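Voletti Carpet & Upholstery Care
Customer newsletter, March
Item 2: When the wool rug smells after cleaning

Every spring we receive the same phone call. A customer had the rug cleaned, the colors are fresh again, and then in the evening the room smells like a wet dog. I want to write a little on this subject, because many people become afraid and put a second product on top of the first.
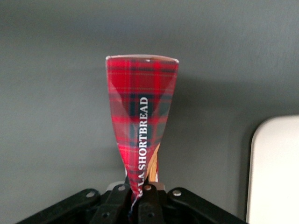
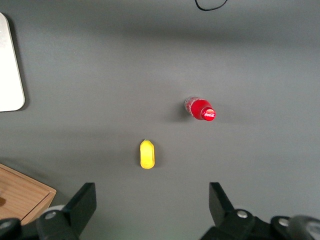
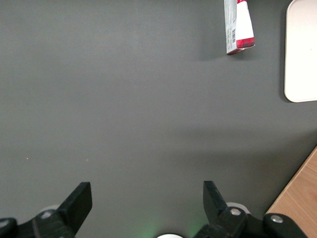
Ngaio Prendergast wrote to us that her hall runner smelled for four days after it was washed, and she asked if the cleaner had used dirty water. She also wanted to know if she could put baking soda on it while it was still damp.

Thank you for the letter. Dirty water is possible, but it is not the first thing I would think of. Wool has a smell of its own when it is wet. It can hold a lot of water inside the fiber before your hand feels it, so the top of the pile seems dry and the back is still damp. A thin runner on a hard floor should be dry in one day. A thick rug with a pad under it can need up to 72 hours, and if the windows stay closed it can be longer.

Please do not use baking soda on a damp rug. It makes a paste at the bottom of the pile and it is difficult to take out again with a home vacuum. Wait until the rug is fully dry, also on the back side.

What helps is air. Lift the rug from the floor, if you can, and lay it over two chairs or a railing. Take away the pad and dry it separately. Put a fan on low speed so that the air goes along the rug and also under it. Strong heat is not a good idea for wool, and a hair dryer does almost nothing on a big piece.

If the smell is still there when the rug is dry, the reason is usually older than the cleaning. Pet urine is the most common one. It sits in the foundation of the rug, and the washing wakes it up. In this case a surface cleaning is not enough and the rug must be soaked in the shop. For rugs up to 25 square feet we can normally do this in one week. Larger ones go to our washing floor on Mosier Road, and there you should count with 3 weeks in the spring season.

Customers in Cosgrove can leave rugs at the side door until six in the evening. Roll the rug with the pile inside, tie it in two places, and please write your phone number on the paper tag, not only your name.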